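Spring Build Gallery: Teaching the Grippers

Stamard Robotics Club
Posted 2025-04-14

Welcome to the gallery for our spring project! If you came by the open house and only got as far as the snack table, you missed the good stuff, so have a look through what we've been up to since the term started.

The project is called Titlow (it was the name of somebody's street, it won the vote, and we've stopped arguing over it). The goal is to get a robot arm to do small, fussy tabletop jobs by learning from people doing them first. We picked hanging and unhanging small things as the main task, and wow, did we underestimate it. A person does it while thinking about lunch. For a pair of grippers every piece of it is a separate problem: where to pinch, how far to open, what to do when the thing you're holding swings.

We record everything with hand-held grippers, one in each hand. You put them on, stand at the table and work through the task as smoothly as you can. Each run gets saved and checked, and the good ones go into the training set. Our target for the season is 200 clean runs. We're at 173 and climbing.

At the table

Both grippers on, oval tray at the far side, little stand with the ring on top. Everybody in the club has had a turn in this spot by now and everybody has an opinion about the best way to come at that stand.
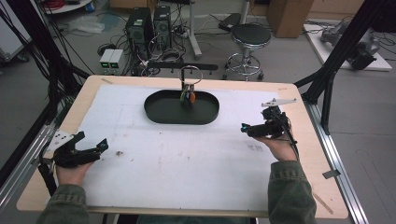
Getting comfortable with the grippers takes longer than you'd guess. On your first try your wrists want to do all the turning they'd normally do, and the tool doesn't forgive you for it. By the second session most people have slowed down, dropped their shoulders and stopped talking to the gripper. Well, some of us still talk to it.

We made up a short warm-up that has helped a lot. Open and close both sides a few times, touch the tips together lightly, reach for the far edge of the table and come back, then rest. It takes less than a minute, and the first runs after a warm-up are so much better than the ones without! The new members asked us to write it on the wall, so now it's on the wall.

The other big lesson was speed. We all started out racing, because it feels great to finish a run fast, and then we watched the recordings and they were a jumpy mess. The rule now is to move like you're carrying soup. Runs got longer and we started keeping far more of them.

Sorting the runs

Half the club turned out to love the part we expected to be boring. After each session we sit down with Buvadance, the little review program our software group wrote last fall, and go through the recordings. You mark where a reach starts, where the grip closes and where it lets go. If a run has a fumble in it, you tag the fumble and decide as a group whether to keep it. Some of the best debates of the year have been over whether a wobble counts as a fumble.

We split into 4 teams for this, and each team checks another team's runs, so no one grades their own work. The Nomura team (all our teams are named after bikes we've owned or wished we owned) holds the record, with 13 runs in a row approved without one tag. They will bring this up if you give them any chance at all.

Closer in

From the gripper's side of things, the whole job is what's between the two fingers and what lies past them. The colorful tags on their key rings are the fun part of the setup, and also the hard part: thin, shiny in places, and all bunched together. 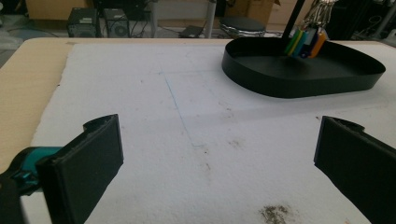

Do you need to know how to code to join the project?
Most of our members hadn't written any code when they signed up. Recording and reviewing runs needs patience and a steady hand, and anyone who wants to learn the programming side can sit in with the software group.

Coming up

Through the rest of April we'll be finishing the recordings and starting the first training tries on the arm. We expect it to miss a lot in the beginning, and we can't wait to watch. More pictures will go up on this page once the arm gets its turn at the tray.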